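Brimness block set: frequently asked questions

Last revised Feb 9, 2022. Maintained by Lejla Atanasov. Corrections welcome, praise less so.

What is in the set?

Recordings of a person driving two robot arms through short jobs with blocks on a table. Each recording has the joint positions, the gripper openings and the video, all on one clock. There are 608 recordings in the current release. We started out with 1264 and threw away the rest for reasons given further down.

Why blocks? Hasn't this been done?

It has been done to death. We picked blocks so that when a trained policy fails, we can't blame the object. A pastel cube on a wood top is as easy as this work gets, and the policies we have trained still miss it more than we would like. If somebody shows you a folding demo and has no numbers on cubes, ask for the numbers on cubes.

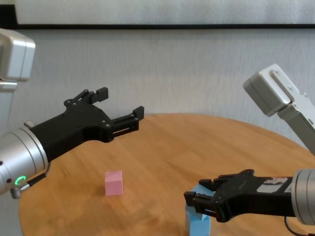

How long is one recording?

Most run under a minute. We cap them at 80 seconds, and anything that goes past the cap is dropped.

Who drives the arms?

Four people, all on staff, all with weeks of practice. That is a weakness. Their habits are all over the data, and a policy trained on it picks up those habits along with the skill. One operator likes to pause before closing the fingers. You can find policies out there that pause before closing the fingers, and we have seen this written up as "deliberation." It's a copied tic.

Do you keep failed attempts?

We keep fumbles that the operator recovers from. We drop anything where the block leaves the table, where a person reaches in, or where the clocks drift apart. Clock drift was the big one. We lost most of July to a bad network switch, and none of that month is in the release.

Can I have the dropped recordings?

You can ask. The ones with drift are useless for training and I will say so again in my reply. The ones with dropped blocks might be good for someone studying failure, and Kastenside has a copy of those under the same license.

Are both arms used in every job?

No. In a lot of the recordings one arm does the work while the other waits over the table with its fingers open. We label these "one-arm" even though both sets of joints are logged. Please don't count them as two-handed data. At least one paper has, and its results on two-handed skill look much better than they should.

How are the blocks placed at the start?

By hand, wherever the operator feels like putting them, which means they are not random. People tend to leave cubes near the middle and square to themselves. After the first batch we printed placement cards and made everyone follow them, and the spread got better. It is still thin near the rim. When colors repeat on the table, the job text says which block is meant only if it matters to the job.
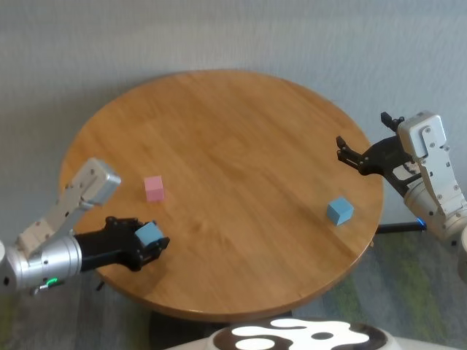
How many recordings do I need to train something useful?

I don't know, and I distrust anyone who gives you a number without asking what you mean by useful. With 500 recordings our baseline learned to pick up a cube in places it had seen. Moving the table a hand's width was enough to spoil it. Adding the other 108 helped a little in some tests and did nothing in others.

Valcárcel says its method needs a tenth of that. Is this true?

They ran it on their own table with their own cubes. We ran their code on ours and did not get the same result. Both things can be correct. We would like to see it tried in a third place before anyone puts it in a slide.

Which camera views are included?

Three kinds: a high view looking down over the table, a lower one from chest height, and the wrist views. If you only have room for one kind, try the high view first and add a wrist view later. We did it the other way around and regretted it. 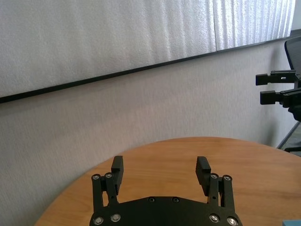 Wrist video has been oversold, in my opinion. It is good for the last few inches of a grasp and poor for nearly everything before that. With the fingers spread you get a fine look at both ribbed pads and the bare wood between them, and a policy fed only on that has very little to tell it where the block went. Worse, the wall and the white panels on it take up a good part of the picture, so a network can work out where the arm is from the panels and ignore the table. We tested this by covering the panels with a sheet. The score fell hard. Anyone training on wrist views should crop or mask the background and report both scores.

Will the Brimness set work for my robot?

Probably not as is. The joint data is tied to our arms. People at Indach converted it to gripper positions and got something to move on different hardware, but they had to record more of their own examples before it was any good. Plan on doing the same.

Is there a leaderboard?

No, and please stop asking.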